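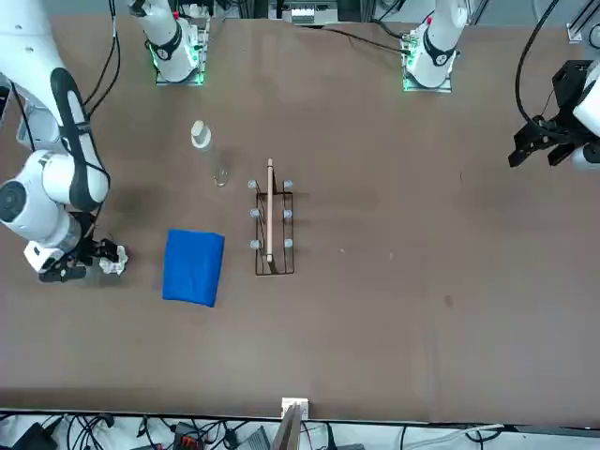
Fig. 16. Folded blue cloth, capped clear bottle, black wire rack and a crumpled tissue.

5.2 Clearing and wiping the tabletop

Applies to the brown tabletops in the Trellard rooms. Small items kept on the table are covered in this section. For floors and windows, see page 57.

What you need

One cloth, folded
One bottle with its cap
The small bin with the hinged lid
A dry tea towel from the cupboard

Before you start, check that the bottle cap is on properly. If the label has come off and you can't tell what is in a bottle, don't open it. Put it on the shelf marked Herrera and take a fresh one.

Picking up

1. Stand the small bin at the near edge of the table and flip the lid right back.

2. Pick up used tissues and drop them in the bin. Check behind the rack and beside the cloth as well. White tissues are easy to find on the brown surface, but clear wrappers are not.

3. Move the bottle away from the edge. Keep it upright.

4. Take any mugs off the rack before you shift it. Lift the rack by its base wire. Do not lift it by the pegs.

Note: Tissues go in the general rubbish. They are not recycling, even when they look clean.

Caution: Do not push tissues down with your hand to make room. If the bin is full, change the liner first.

Wiping

5. Unfold the cloth and dampen it at the sink. Wring it out until it stops dripping.

6. Wipe from the far edge towards you in straight, overlapping strokes. Turn the cloth to a clean side when it starts to leave marks.

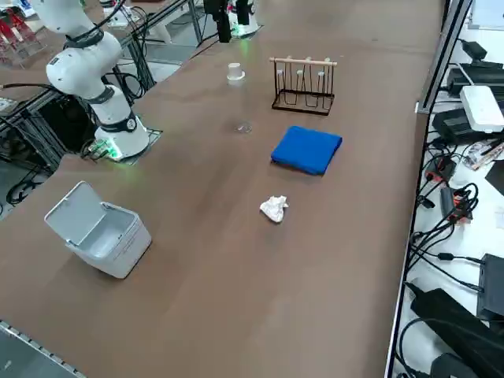
7. Go along the near edge last and keep the cloth flat there. Crumbs collect in narrow gaps, so lift them out with a dry corner of the tea towel — water only packs them in tighter.

8. For dried rings and sticky spots, lay the damp cloth over the mark for two minutes, then wipe again. Do not use scourers, steel wool or cream cleanser. They dull the colour and the patch will show.

9. Dry the surface with the tea towel.

Caution: Keep liquid away from power leads and sockets. If there is a spill near either one, leave the cloth where it is, switch off at the wall and tell Rachid Erraji.

Putting things back

10. Set the rack down so that all of its base sits flat. If it rocks, take it off the table and leave it with Nélida Pereyra for straightening.

11. Stand the bottle near the rack with enough space to get a hand in between.

12. If the cloth is still clean, rinse it, hang it until dry and fold it into a rectangle. Otherwise put it in the wash and fold a fresh one. Blue cloths are for tabletops only and do not go in with the floor cloths.

13. Close the bin lid.

Replacement cloths and liners are ordered through Zumwood. Leave a note for Lorena Ojeda when you open the last packet.

Section last revised 01/02/2025.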